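March 15, 2024

I finally wrote to my cousin in Miklow tonight, after putting it off since the middle of February, and it took me the whole evening and 2 cups of tea gone cold beside me. I don't know why letters are so hard to start. Once I get going I can't stop, and by the time I'd told her about the leaky gutter and the new bakery on Gökçe Street (they do a poppy seed roll that I'd walk through rain for, and did, this morning) I was on my fourth sheet and had to write up the margins.

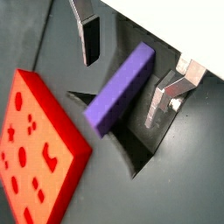 Photo: author's own

I told her too about the bread, which has taken over my kitchen lately. The starter is nine days old and I have named it Neleo, and I talk to it more than I should. My first loaf was a brick. The second one rose, bless it, and then spread out flat as a plate – I ate it anyway, with far too much butter, and felt very pleased with myself. Tomorrow I'm going to try with 200 grams of rye and leave it overnight in the cold pantry, the way my grandmother did when we lived in Tultetia. She never measured a thing in her life, so all I have to go on is the memory of her hands and the smell of that house on baking day, and I do miss it so.

The wind has come up again and I can hear the gate knocking. I ought to go out and tie it, but my slippers are warm and the bed is close. Stamps tomorrow, and more flour, and I must remember to set the dough before supper.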